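Open house at Skulleo, Plostau
Jul 16, 2025

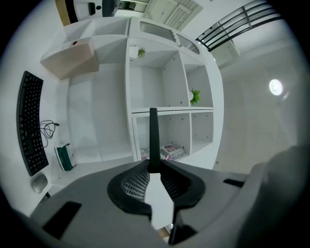 I had been promising to go since May, when the first notice went up, and the bus from Sinier only takes 56 minutes if the driver isn't in the mood for a chat. Mine was. I got there after the welcome speech, so I can't report on it.

Skulleo is a shared workshop above a tile shop, and the open house was meant to show off the hand-held gripper they've been building. You squeeze it, it closes, and a camera on it keeps a record of what your hand was up to. Later a robot arm is supposed to learn from this. The arm is called Lu. Lu was in bits on a bench next door and I was told, rather firmly, that it was resting.

Visitors could try the gripper at a desk with some shelves behind it. The job was simple enough: pick up something small, put it in a cubby, let go. I managed the first two. Letting go is harder than you'd think when you've spent a lifetime leaving that sort of thing to your own fingers, and I stood there for a while with my arm out like someone feeding a horse. A boy who can't have been older than ten did it in one go and asked if there was a harder one.

The body is printed in sections and then sanded, and then, by the look of the bench, sanded again by somebody else who disagreed. I asked what it had cost. The answer was 100 for the parts, plus the printer, plus the second printer. They've logged 1243 grabs so far. I asked how many were good ones and got a long and very interesting answer about lighting.

The talk upstairs was on calibration. I followed it as far as the slide with the chessboard. The chap beside me took four pages of notes, so it's in safe hands. Wide lenses bend everything, apparently, and you have to tell the computer by how much, and if you knock the lens you have to tell it again. They knock the lens a lot.

Tea was 2 a cup and came with a biscuit if you asked. Ask.

What I liked best was the table of earlier versions, laid out oldest first. Number one was mostly a barbecue tong. Number three had a trigger off a plant sprayer and I'm told still has its admirers. You could pick them all up, which is more than you can say for most museums.

Getting there: the door is round the back, past the bins, and the bell doesn't work, so knock. Last bus to Sinier leaves from the far side of the square. The near side has a shelter, a bench and a timetable, and no buses.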